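Club News > Spring > Getting Back In

Sat 18 April
By the newsletter editor

Getting back in the water at Semple Lake

Well, we're open again! The rope is back on the swimming jetty, the buoys are out, and I have already lost one earplug. I went in on the first morning telling myself I'd do the short loop and get out like a sensible person, and then of course I did the short loop twice and couldn't feel my feet until lunchtime. So let me start with the thing I'm worst at, and take it slow.

A lot of you have asked what the short loop is this year. It's 210 yards, starting at the jetty, out to the first orange buoy, across to the second and back along the reeds. The reeds side is shallower and a bit warmer, but it's also where the weed comes up later in the season, so enjoy it while it's clear. The long loop won't open until the water has warmed up a few more degrees. I know some of you would go around it tomorrow if I let you. Please don't, there's no boat cover on that side yet.

If you swam in the pool at Irnolby all winter, you're going to feel strong and then you're going to feel very confused. I did 21 laps there most weeks from January on and was quite pleased with myself, and then the lake took my breath away in the first few strokes and I had to flip over and float like an otter. Cold does that. Get in slowly, splash your face and the back of your neck, hang on to the ladder for a bit and wait for your breathing to settle down before you push off. And you can turn around! I've gone in up to my waist, thought "not today," and gone home for pancakes. It still goes in my swim diary.

What to wear. I get more mail about this than anything else. Some of our regulars go in wearing just a suit all year and good for them. I'm a wetsuit person until the end of May, with the thick socks and the gloves, and I wear two caps, a bright one on top of an old stretchy one. Neoprene gloves are a pain to get off with cold fingers, so leave a little bit of room at the wrist when you buy them. A few people have been trying the Turkeo tow float this year, the one with the dry pouch inside. I borrowed one for a week and I liked it a lot, though the belt is too long for me and I had to tie a knot in it. Floats are still required for everyone past the first buoy, any brand, any color you like as long as I can see it from the bank. Gray is out. Somebody always asks.

Now, food. The hot drinks urn is back in the hut and there's a new jar for the money. Tea and coffee are the same price as last year. If you bake, please put a little note next to it with what's in it, we have nut allergies in the group and I'd hate for anybody to be guessing. The lemon thing with the crunchy top that turned up on opening morning was fantastic, and if you made it, would you write in with the recipe? I have tried to copy it and mine sank in the middle.

The early bus is running again on weekends. It leaves from outside the library in Irnolby and stops at the Zetska turnoff, and then it's an easy walk down the track to the gate. The track was very muddy last week so bring shoes you don't love. If you're driving, please use the top field and leave the lower one clear for the people with kayaks. We had a bit of grumbling over this last season, and I'd like to go a whole month before I have to write about parking again.

Membership is at 115 now, which makes us the biggest we've ever been. It's lovely, but it does mean the changing hut gets full between eight and nine. If you're happy changing outside in a robe, do that and leave the benches for people who need to sit down. Bags go on the hooks. If all the hooks are taken, they go under the bench, please, and keep the doorway clear, I've gone over a rucksack strap once already and my knee has opinions.

That gets me to drying off, which I really think is half of a good cold swim. Lay everything out before you get in. I put my stuff in a pile in the order I'm going to need it, so the towel goes on top, then the warm hat, then the layers, and the socks sit inside my boots. Any old terry towel will do the job. I like one that's a bit worn out, they seem to soak up more than the fluffy new kind, and I fold mine loosely so I can grab it without thinking. Skip the fabric softener in the wash too. Top half first, get it dry and dressed, and then deal with your legs.

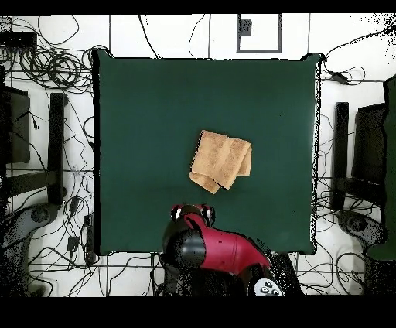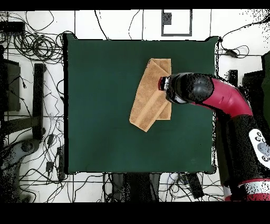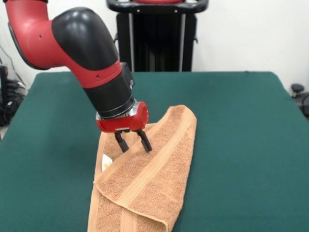 Semple Lake Open Water Swimmers, Newsletter Team

A few more bits before I let you go. Don't jump straight into a hot shower when you get home. You keep on cooling down for a while after you've gotten out, and a blast of hot water can make you feel dizzy. Dress warm, have your drink, sit with somebody and chat for a bit, and hold off on driving until the shivers have passed. I set the heater going in the car and eat a banana, it's not glamorous.

The beginners' mornings start up again at the end of April and there are 3 places left. You don't need to be fast, you don't need a wetsuit of your own (we have spares in most sizes, though the small ones go quickly), and you'll have somebody in the water next to you the whole time. If you've been standing on the bank holding coats for your family for years, this is for you, come on in!

Lost property is in the blue crate by the door. It currently has a good thermos, one left glove, a pair of prescription goggles that somebody must be missing badly, and a kid's sock with foxes on it. Anything still in there at the end of the month goes to the thrift store.

And if you find a single green earplug anywhere near the ladder, it's mine.

4 comments | 17 shares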